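Zondedow: old picture houses, listed one by one

README for the listings file
Last big tidy: March

Hello, and thanks for opening the readme first (most people don't, and then they write to me about the seat column). Zondedow is a hobby dataset of cinemas and theatres that are closed, converted or knocked down, plus a handful that are still showing films. I started it as a list on my own computer after an argument about what year the Steltar stopped being a cinema and started being a bingo hall, and it has grown a fair bit since then!

What's in it

There are 384 entries at the moment. Each one is a building, not a business, so a hall that changed its name four times gets one row and a long "other names" box. Of those, 154 have an opening year I'm happy with. The rest have a year I found in one place only, or a decade, or a blank.

The columns are:

name_first: the name on opening night, as far as I can tell
names_other: everything after that, oldest first, split by semicolons
town: the town as it was called then
opened and closed: years only, because days and months were a nightmare to check
seats: see further down, please
organ: yes, no or unknown
style: my own words, so don't take them as gospel
now: what the building is used for today, or "gone"
notes: gossip, mostly

About the seat numbers

Seats cause more post than anything else. Trade directories copied from each other for years, and a balcony that was shut off after the war often stayed in the count long after anyone had sat up there. Where two sources disagree I've kept the larger number in the seats column and put the smaller one in notes. I know some of you would do it the other way round. I went back and forth on it for an entire winter and I'm not changing it again.

If you're drawing charts from this, leave out the rows where seats is marked with a q. There are 70 of them, and a few are plainly silly (one tiny village hall would have needed people stacked on the roof).

About the names

Circuits loved renaming things. The Michalski is the worst offender in the file: it opened as the Palace, went to being the Regal under its second owners, and only took the Michalski name once it was a theatre with live shows. Search on names_other as well as name_first or you'll miss half of what you're after. I've kept the original spellings, including the ones on old programmes that look like typing mistakes, because now and then the odd spelling is the only way to find a newspaper advert.

The Steltar has two rows. I know I said one row per building, but the first Steltar burned down and the second went up across the road under the same name, so they really are separate places. They're marked 1 and 2.

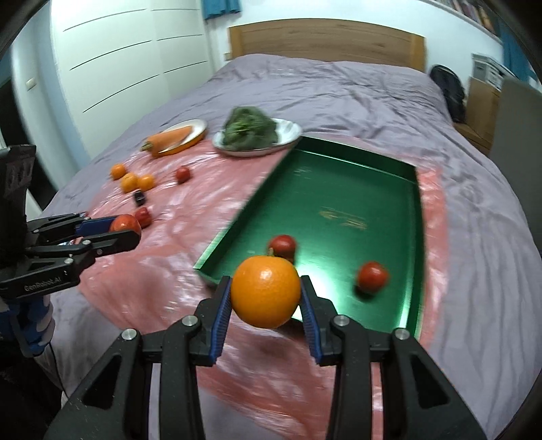
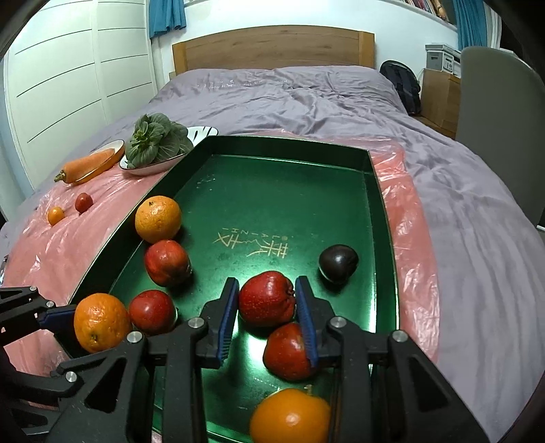 Fruit and a green metal tray, in both pictures.

Where it all comes from

Old local papers, trade directories, programmes bought at fairs, fire insurance maps, and letters from people who worked the box office or tore the tickets. I give a source code for each row in the second file, sources.txt. P is a paper, D is a directory, M is a map and L is a letter. Anything with only an L against it is somebody's memory. Those memories are lovely, and they're often the only reason we know what colour the curtains were, but please don't quote the dates from them as fact.

There are 30 rows with no source code at all. They come from my very first list, before I had the sense to write down where I'd read things. I'm working back through them when I get an evening free. Nine out of ten times I end up reading the adverts for corsets instead.

Using the file

It's plain text with tabs between the columns, so it should open in any spreadsheet. If the accents come out as rubbish, choose UTF-8 when you import it. Blank means I haven't looked yet. "Unknown" means I have looked and couldn't find it, and I'd love you to keep the two apart if you make your own copy.

You're welcome to use it for anything you like: school projects, walking tours, a book, settling an argument in the pub. Say it came from Zondedow and, if you fix something, send me the fix.

Known problems

Skevex is a mess. It had three halls within a few streets, two of them called the Empire at different times, and the directories muddle them up constantly. I think I've got the opening years right but the closing years could easily be swapped.

The organ column is thin. I've only put "yes" where I've seen a make or a player mentioned, so there must be plenty of organs hiding in the unknowns.

Open-air cinemas aren't in here at all. Somebody should do them, but it won't be me!

Sending corrections

Please send one building at a time, with the name as it appears in name_first and a note of where you found your information. A snap of the page is perfect, even a wonky one. If it's a family story, tell me that too and I'll file it under L. I answer everything in the end, though I'm slow in the summer.

Next on my list is the "now" column, where several rows still say carpet showroom and I'm fairly sure the carpets have gone.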